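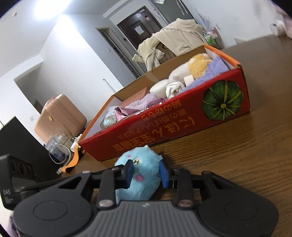

Gheorghița Sima writes that soft toys ought to live in cotton bags, that cardboard is for vegetables, and that anyone who keeps plush in an open box deserves whatever moves in. She would also like to know when the Stulerham page is going to be finished.

Home Gallery Toys Tins Swaps Older pages Contact

It is finished now, Gheorghița, or as finished as it gets. I have thought about the cotton bags and decided against them. A toy in a bag is a lump, and after a month you have a row of lumps and have to open every one to find the rabbit. A toy in an open box can at least look at you reproachfully when you walk past.

The vegetable remark is fair, mind you. There is a green pumpkin printed on the end of the red box, and a good deal of Japanese in gold and orange, which is the wrong way up. I have got used to the pumpkin. It is a very handsome box - glossy, long and low, orange at the ends - and a strip of clear tape across the plain brown side within has not lowered my opinion of it.

The small blue one is my favourite of the lot. Short fuzzy fur, an embroidered eye with green in it, and a round pink cheek that suggests either good health or embarrassment. I have not given it a name, on the grounds that once they have names you can't swap them. Desmond Marchetti named all of his and now owns 451 soft toys and no spare room.

Behind it in the box there's a fluffy golden-yellow stretch of something and a white shape sloping off beside it. The lavender is ribbed, and draped over the front with rather more style than I manage with my own curtains.

A few notes for those who asked after the March page, in the order I found them on the back of an envelope.

Boxes. Long and shallow beats square and deep. In a deep box the ones at the bottom come out flat and stay flat, and you end up with a bear like a table mat. I had two of those from the Patwary sale and neither has forgiven me.

Washing. By hand, in a bowl, with whatever you use for jumpers. Squeeze, don't wring. Dry them lying down on a towel and turn them over when you remember. Hanging them on the line by the ears does work, but the neighbours have views.

Brushing. An old toothbrush for short fur, a dog brush for long. Wasen used to sell a special plush brush in a tin, and I bought it, and it was a toothbrush.

Labels. Leave them on if they are on. I once snipped one off because it stuck out, and Desmond didn't speak to me until we had got as far as Uneck on the bus.

Prices. I still pay 30 pence for small ones when I can get away with it, and a pound for anything with a face I can't leave behind. Swaps are better. I have too many rabbits and would part with most of them for one decent hedgehog, any colour, whiskers optional.

Dust. Yes, there is some. Give them a shake out of the back door every so often, preferably when the wind is going towards somebody else's house.

The tins page is next, once I have found the lids. Gheorghița may send her cotton bags to the usual address - I could do with something to keep the pegs in.

Last changed August 19, 2022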